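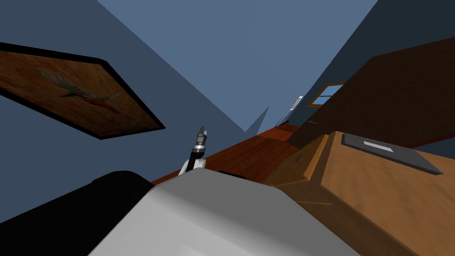 Hrvoje Dervishi wrote back before I'd even finished typing the ticket, asking whether the gripper was ignoring the close command or never getting it in the first place, and could I please check that before I touched anything else.

Robotics Club help tickets - #234 - Gripper won't close in house sim
May - by Valdir Miranda
2 min read

Fair question! I did not know the answer, so this ticket turned into a log.

What's wrong: our Skerero build loads the house fine and the robot drives fine. I park it by the light brown cabinet with the dark gray tray on top, the arm comes up, the fingers are open, and then I send close and they stay open. No error, no warning, nothing in red. The same script worked in the empty test room last week, and our run for the Gultach challenge has to have a grasp in it, so I'm a little bit panicky.

4:10 pm - Restarted the sim. Same thing.

4:20 pm - Restarted the whole laptop, because I always do. Same thing, plus I lost my browser tabs.

4:35 pm - OK, doing what Hrvoje said. Turned on message logging and sent close by hand. The command goes out, and I can see it. The arm side never prints that it got anything. So it's the second one, never received.

4:50 pm - Compared the house config with the test room config line by line. The house one is 195 lines and most of it is furniture (somebody was very thorough, there's even a bird painting in the hallway). Didn't spot anything in the robot part, but my eyes were going.

Hrvoje again: look at the name the script sends to, and then look at the name the arm listens on. Copy and paste them one over the other, don't read them.

5:05 pm - Found it. The script sends to "gripper_right" and the house config has "right_gripper". I had read straight past that at least twice - ugh. Changed the config to match the script, reloaded, sent close, and the fingers closed! Opened them, closed them again, did that way more times than I needed to.

5:20 pm - New problem, smaller. After loading the house I have to wait eight seconds before the first close does anything. If I send it sooner it just gets dropped. I put a wait at the top of the script for now. Hrvoje says the arm should announce when it's ready and the script should listen for that, and he wants it in its own ticket. Fine by me.

Still to do: fix the name in the Portela map too, it was copied from this one so I bet it has the same mix-up. Then try a real pickup.

Status: solved, leaving it open until the Portela map is checked.

Contact the club | © Movier Robotics Club | Back to top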